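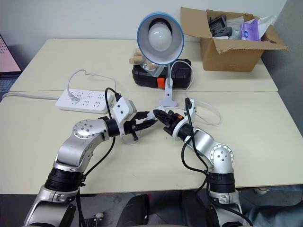 Around 400 people came through the doors of the Kokstead workshop for its open day on 22 November 2021, and most of them stopped at the two-armed robot on the ground floor.

The robot was set up over a pair of tables with ordinary household things on them, including a desk lamp with a blue-rimmed shade and a power strip. Its job for the day was to handle a lamp and its cord, a task the Kokstead team has been working on since August.

"People expect us to show them something heavy," said Joanne Dawber, who runs the workshop. "A lamp is harder. The cord goes wherever it likes, and the shade tips if you push it."

Each arm ends in a black gripper. The two have to come close together without touching, and Dawber said that is where most of the team's time has gone. Visitors were asked to stay behind a line of tape while the arms moved.

Babatunde Usman, an engineer on the project, gave a 31-minute talk in the morning and repeated it after lunch. He took questions on speed, safety and cost. Asked when a robot like this might work in a private home, he declined to give a year. He said the team would first like it to run a full day without a person standing next to the stop button.

Several visitors asked why the tables were not cleared first. Usman said the robot is meant to work in rooms where people leave things lying around — the team adds and moves items between runs.

The open day also had displays from two other firms. Draris showed software for planning arm movements, and Correia brought a bench of spare joints and cables that visitors could pick up and handle. A planned display of floor-cleaning machines from Trarer was called off the day before and will be moved to a later date.

Oliwia Tokarz came with her son, who is studying electrical work at a trade school. She said she had read about the workshop but had never been inside. "It was slower than I thought it would be," she said of the robot. "He liked that. He could see what each joint was doing."

School groups were given the first two hours. Staff handed out 392 visitor badges before switching to paper stickers.

Kokstead plans another open day next August. Groups that want a guided visit before then can write to Idalina Paiva at the front office — there is no charge, but places are limited.

Contact us | Copyright 2021. All rights reserved. | Back to top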